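Stand: März. Fragen bitte an Faustino Bermúdez, er antwortet meistens am Donnerstag.

# Häufige Fragen zum Krawattenverleih Garau

**Wer kann bei Ihnen ausleihen?**

Jede Person ab 16 Jahren, die eine Adresse in Flendcombe hat. Für Schulklassen und Chöre gibt es eine eigene Liste, bitte fragen Sie danach per E-Mail.

**Wie viele Krawatten darf ich mitnehmen?**

Drei Stück auf einmal, für höchstens 34 Tage. Wenn Sie für eine Hochzeit mehr brauchen, schreiben Sie uns früh genug. Im Mai und Juni ist vieles schon reserviert, vor allem die blauen und die dunkelgrünen.

**Was kostet das?**

Die Jahreskarte kostet 50 Euro. Eine einzelne Ausleihe ist auch möglich, der Preis steht auf dem Anhänger. Eine Kaution nehmen wir nur für die Stücke aus der Sammlung Salazar, diese haben eine Nummer unter 123.

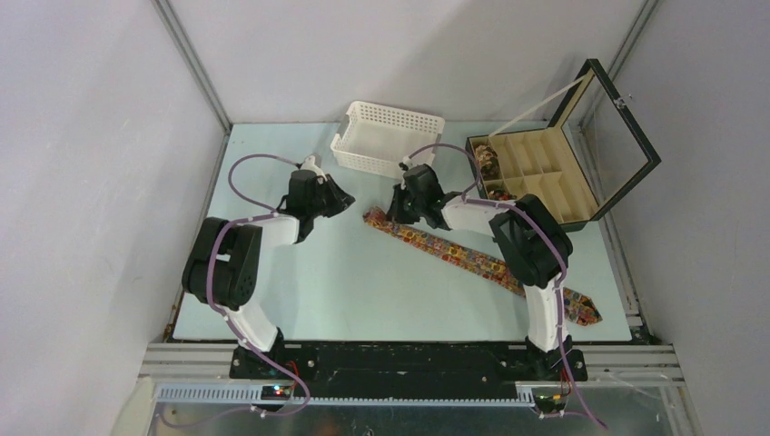
**Ich kann keine Krawatte binden. Ist das ein Problem?**

Nein. Wir legen eine gezeichnete Anleitung für den einfachen Knoten bei – er genügt für fast jeden Anlass. Auf Wunsch binden wir die Krawatte auch vor, und Sie müssen sie nur noch zuziehen. Vor der Rückgabe machen Sie den Knoten bitte wieder auf, sonst bleibt eine Falte im Stoff, die man schwer herausbekommt.

**Darf ich die Krawatte waschen?**

Bitte nicht, auch nicht mit der Hand. Einen Fleck sollen Sie nur mit einem trockenen Tuch abtupfen und uns bei der Rückgabe melden. Die Reinigung machen wir mit der Firma Flelov, sie ist im Preis enthalten. Erst wenn der Fleck nicht mehr weggeht, müssen wir über Ersatz sprechen.

**Wie soll ich sie zu Hause aufbewahren?**

Hängend oder locker gerollt, mit dem schmalen Ende nach innen. Gestrickte Krawatten bitte nur rollen, beim Hängen werden sie länger.

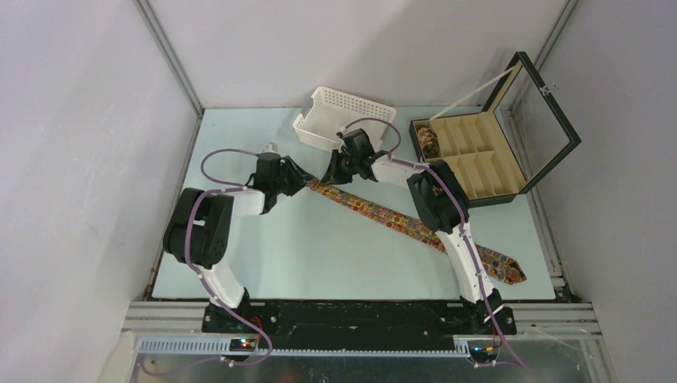
*Lange Krawatte mit Muster*

**Passt eine gemusterte Krawatte zu einem gestreiften Hemd?**

Ja, wenn die beiden Muster verschieden groß sind. Bei feinen Streifen nehmen Sie ein großes Muster. Wer unsicher ist, bringt das Hemd einfach mit.

**Kann ich außerhalb der Öffnungszeit zurückgeben?**

Ja, durch die Klappe neben der Tür, bis 22 Uhr. Der Code ist 3842. Bitte stecken Sie die Krawatte vorher in den Stoffbeutel und lassen Sie den Anhänger daran.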